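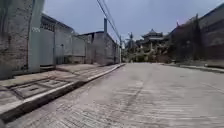 Trisenar Street Rover Kit: my review after a summer of building it at home

Posted 18 August 2022

I bought this with my own money, $232 plus shipping, and built it on the kitchen counter over more evenings than I want to admit. The Trisenar is a four-wheel rover you put together yourself, with a mast for a camera, a motor board, and software that's supposed to keep it rolling in a straight line along a road while you walk behind it with the remote. I'd built one rover before, a little Plendudeo indoor thing, so I'm no expert but I can follow a wiring diagram.

The build

The box is packed really well and the frame goes together fast (I had the whole chassis done before dinner the first night!). After that it slows way down. The booklet shows the motor board upside down on page 23, so if you copy the drawing like I did, your left wheels run backward and the thing just spins in a circle on the floor. Flip the plugs and you're fine. Trisenar has a corrected page on its site but there's no note in the box telling you to go look for it.

The screws are soft. I chewed up the heads on a couple of them and swapped in ones from my jar, and I'd tell anybody to use a decent hand screwdriver and leave the drill alone. The mast, on the other hand, is great. It clicks in, it locks, and it doesn't wobble unless you really crank on it.

Setting up the software took me a whole Saturday's worth of coffee. You plug the rover into a laptop, install their program, and run the wheel calibration, which wants a long flat floor. My hallway is too short so it kept timing out. I ended up doing it in the Marquez shared workshop down the road, where there's enough room, and it went through on the second try.

Driving it

The streets by me are wide, pale concrete, and for a rover that's pretty much a gift. On the long one that runs toward the temple, the surface has fine grooves going across it, and you can hear them! The wheels make this buzzing sound the whole way down. The hard plastic tires that come in the box also shook the camera so much that my first video was useless. I put on the soft Inier tires, sold separately (grr), and the picture calmed right down.

Slab seams are my other complaint. If the rover meets one straight on, it bumps over and keeps going. If the seam runs at an angle, one front wheel drops in first and the rover tugs sideways, and the straight-line mode takes a second or so to pull it back. There's a steering setting buried in the second menu called "gain" and mine behaves a lot better with that turned down a notch from the factory number.

My longest trip on one charge was 3,435 feet, according to the app, and it still had enough left to get home. The box promises more than that, but I had the camera on the whole time and I'm guessing they didn't.

It won't climb a curb, by the way. Carry it up. 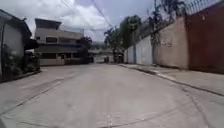 Do you have to solder anything to build the kit?

Just the 2 battery leads, and the pads on the board are big enough for a beginner's iron. Everything else plugs in.

Would I buy it again? I think so, if the tires were in the box. The motors are strong, the mast is lovely, and support wrote back to me the next morning about the wheel problem. I'd knock off a star for the booklet and half of another one for those screws. Next thing I want to try is the bigger battery tray, which Trisenar says is coming in September, and I'll add a note here once I've had it out on the road.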